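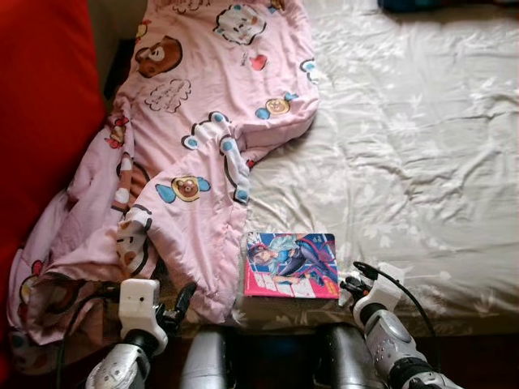 Weighted Blankets, Cooling Sheets and Other Sleep Claims: Frequently Asked Questions

Last reviewed in April by Araceli Cifuentes

Do weighted blankets cure insomnia?

No. Some people like the feel of one, and liking your bed is worth something. But "I like it" and "it treats a sleep disorder" are different claims, and sellers slide from one to the other in the space of a sentence. If you have had trouble sleeping for months, see a doctor before you spend money on glass beads.

The Undard website says 3719 customers slept better. Is that evidence?

It's evidence that 3719 people filled in a form. We asked Undard how many blankets had been sold in the same period and whether the people who sent theirs back got the form too. We had a polite reply that answered neither question.

What does "cooling" mean on a sheet label?

Usually that the fabric feels cool when you first touch it. Your body warms it up soon enough. A loose cotton sheet and a cooler bedroom will do more for most people, and you may already own the sheet.

Is a higher thread count better?

Up to a point, and the point is lower than the packaging suggests. Be careful with anything advertised near 2000. Numbers like that tend to come from counting each strand of a twisted yarn separately. Feel the cloth if you can. If you can't, look for a return policy that lets you wash it once.

Do I need a new mattress every few years?

The people who tell you so mostly sell mattresses. Replace it when it sags, when you wake up sore and feel better after a night somewhere else, or when it smells and airing doesn't help. Age alone tells you very little.

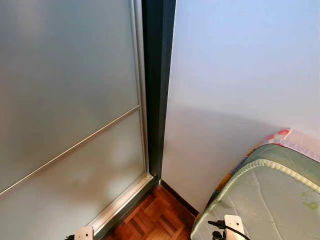 Pale green mattress beside a frosted-glass door.

Does glass in a bedroom door ruin your sleep?

It lets light through, so it can matter if the hall light stays on. Try turning off the hall light first. Eveo sells a door film for this and calls it "sleep-grade" - we could not find out what the grade is or who gives it.

Are sleep trackers accurate?

They are decent at telling when you are in bed and much shakier on sleep stages. Kilian Trummer wore a Mateos band and a Tokport ring on the same wrist and hand for us, and on one night they disagreed by 2 hours about when he fell asleep. He says he was reading.

What about lavender spray?

It smells like lavender.

Do you take money from any of these companies?

No. We buy what we test and give it away afterward. We have had some 1797 emails asking us to "partner," and the answer is the same for all of them.

Can I ask you about my own sleep problem?

You can ask about products. We are not doctors and won't guess. Loud snoring with gasping, or nodding off while driving, should go to a doctor now - please don't wait for us to write back.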